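Home Syllabus Notes Lab Handouts Submissions Staff
Search this site Go

Manipulation Lab, Handout 7: Bin and Bag Packing with Two Arms
Instructor: Macarena Nieto. Lab supervisor: Yannick Perrin.
Revised 12/26/23

This handout covers the packing exercise on the two-arm station. Read sections 1 to 4 before your first booking. Section 6 lists what must be handed in. 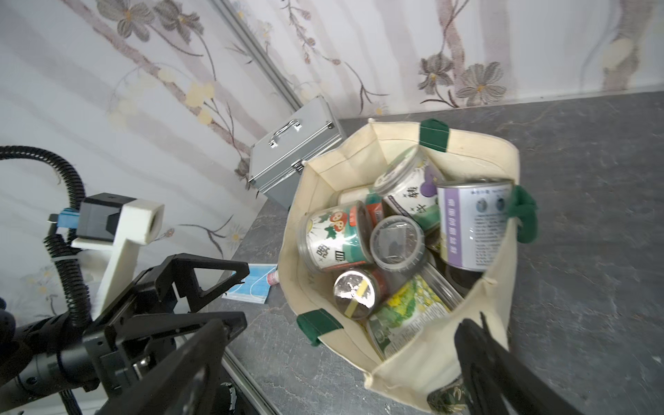
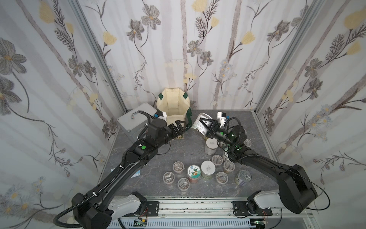
Figure 7.1. Tote packing on the two-arm station: wrist view (first) and fixed view (second).

1. Task

Containers of mixed shape are to be moved into an open fabric tote, using both arms. The episode starts with both arms at the home pose and ends when the operator presses the pedal. Placement order is left to the operator, but the order used must be written in the log before recording starts. Do not change it partway through a set.

The tote is harder than the rigid bin used in Handout 6. The rim moves when touched, the opening is not a fixed rectangle, and items already inside lean against the walls and against each other. A drop point that was clear for the first item may be blocked for the fourth. Plan the drop from the current wrist view, never from the view saved at the start.

2. Object set

Use objects from the shelf marked Trastberg. A set must include at least one tall cylinder, one metal can, one short clear jar and one flat package. Clear plastic is included on purpose. Depth readings on transparent walls are poor, and most groups find that their grasp point drifts toward whatever is visible through the plastic. A dark filling makes this worse: the segmenter tends to return the filling and drop the lid.

Printed labels help the tracker but can mislead it. Two cans with similar label colors may swap identities after an occlusion. If this happens, mark the episode with code S and keep it. Do not delete it.

Weigh each object before the set and enter the mass in grams. Anything over 200 g is to be gripped below the rim, with the fingers closed fully before the lift begins.

3. Cameras

Each wrist camera sits on a printed bracket behind the gripper. The bracket is stiff in the vertical direction and less so sideways, so check it for play before calibrating. The wrist cameras see part of the gripper at all times. Mask this region using the file supplied in Rotasmont, the course's recording program. Do not draw your own mask; the grading script expects the supplied one.

The fixed camera gives the overall view of the table and both arms. It is used for labeling phases (reach, grasp, lift, carry, release) and for finding collisions. It is a poor source for judging whether an item has cleared the rim, as the arm often stands between the lens and the opening. Use the wrist view for that.

Patterned wallpaper on the station walls gives the feature matcher something to hold on to. It also produces false matches when the pattern repeats. Set the match radius to 16 pixels. Larger values were tried in July and gave visible jumps in the estimated camera path.

4. Procedure

4.1 Open Rotasmont and load the Hubáček profile. This sets the speed limit and the joint limits for both arms.
4.2 Check that the joint indicator lights are green on both arms. If one is not, stop and call the lab supervisor.
4.3 Stand the tote toward the back wall with the rim folded open. Straps go outside the opening.
4.4 Place the objects between the arms. Leave a finger's width between neighbors. Do not place anything on the rail at the front of the table.
4.5 Record 16 episodes. Reset by hand between them with the arms disabled.
4.6 Save the set under your group number and the seed. The seed for this handout is 3491.

A note on 4.4 – small round containers roll if they land on their side. If one rolls under an arm, disable the arms first, then retrieve it. Reaching under a live arm ends the session for the whole group.

5. Tilt during the carry

A can gripped off center will rotate about the line joining the finger pads. With pads in contact at height h above the base and the center of mass at height c, the holding torque needed is approximately

T = m g |c – h| sin(a)

where m is the mass and a is the angle between the can's axis and the vertical. At a = 0 no torque is needed, even for a poor grip. This is why a bad grasp often looks sound until the wrist turns. Some tilt is allowed and may be useful, as a tilted can enters a narrow opening with its edge first. Limit a to 30 degrees for closed containers. Opened cans may be used only when empty.

The free arm may hold the tote by the rim while the other arm places an item. Keep the holding gripper's fingers outside the path of the incoming item. Both arms share the space in front of the tote, and the collision check in Nakimside treats the fabric as absent. It will not warn you about cloth caught between the fingers.

6. To hand in

a) The recorded set, with log.
b) A table of failures by phase. Count a regrasp as a failure of the grasp phase.
c) One plot of tilt angle against time for a metal can, with the release marked.
d) Half a page on where the wrist view and the fixed view disagreed, and which one you trusted.

Groups sharing a set must say so on the first page. Late sets are accepted with the usual deduction. Questions about calibration go to Perrin, all others to Nieto.

Next: Handout 8, Handing Over Between Arms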